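Gripper closes on nothing and reports a good grasp (simulation)

Posted in Grippers & End Effectors

Young-sook So
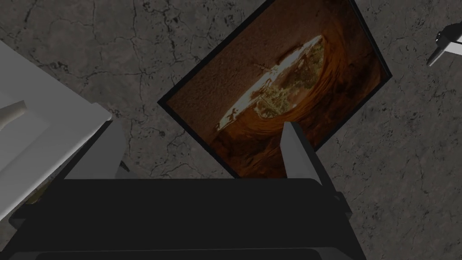
Wrist camera view, fingers over the framed picture, nothing held.

Hi all, hoping somebody has run into this. I'm working in sim with a two-finger gripper, and the job is to pick up a thin framed picture from a gray stone-look surface and move it somewhere else. Simple stuff, or so I thought!

My trouble is that the controller says "object held" when the fingers have closed on thin air. Then the arm lifts, swings over to the drop spot and lets go of nothing, and the run gets logged as a success. I only caught it when I went back through a batch of 1,000 runs in November and found 400 where the picture never moved. The grasp check looks at finger force and waits four control steps before it makes up its mind.

I already tried turning up the friction, which did nothing. I'm on the Taritz controller with the stock settings. What worries me is that we want to put this same code on the real arm, and I don't want it waving around thinking it's carrying something. Any ideas?

Geum-ok Um

Oh, I know this one, it cost me a whole afternoon. When the fingers shut all the way they press on each other, and the force reading goes up just like it would with something in between. Your check can't tell the difference.

Look at the finger gap too. If the force is up and the gap is basically zero, call it a miss. Your frame is thin, so measure how far apart the fingers sit on a good grab and put your cutoff a bit under that — don't guess it. Then check again after a small lift, before the big swing, and have the arm stop and open if the gap has dropped.

Also, please take "success" away from the gripper altogether. In sim you can just read where the picture ended up, so score the run on that. And on the real arm, keep the speed low and somebody near the stop button until you've seen it catch a few misses on purpose.

Laltero

had same thing, reinstalled and it went away. maybe update your physics engine?

Young-sook So

Geum-ok, it was the fingers pressing on each other. I plotted gap against force and the bad runs all sit in a clump at zero. The gap check is in now and it flags them. I still get the odd one where the frame slips during the lift, so I'm adding your second check tonight. Thank you so much!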